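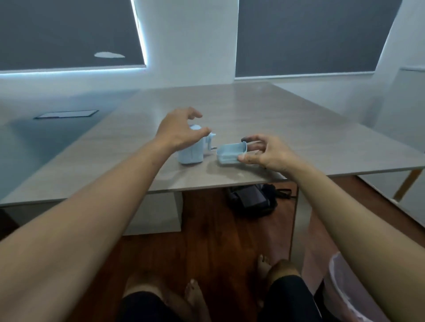 1 min read · 3 posts

Last updated 2026-04-30

1/ OK so I finally moved out of the Divport place and into 23 Bravirora Court, and the kitchen is tiny!! One drawer. ONE. I spent all of March giving stuff away and I still own too many mugs.

2/ The thing that helped most was making myself keep only what I use every week. Coffee stuff stayed (obviously). The fondue set went to my cousin Idrisa, who was way too happy about it - I expect an invite. Small light blue things stayed too, I'm weak for that color.

3/ Rent is $1,209 now, so I'm not complaining about the drawer. Much. If you've lived somewhere this small, where did you put your baking sheets? Mine are behind the couch.

Recent
Leaving Divport - what the movers charged me
My Sundqvist shelf still leans
Clekudton flea market finds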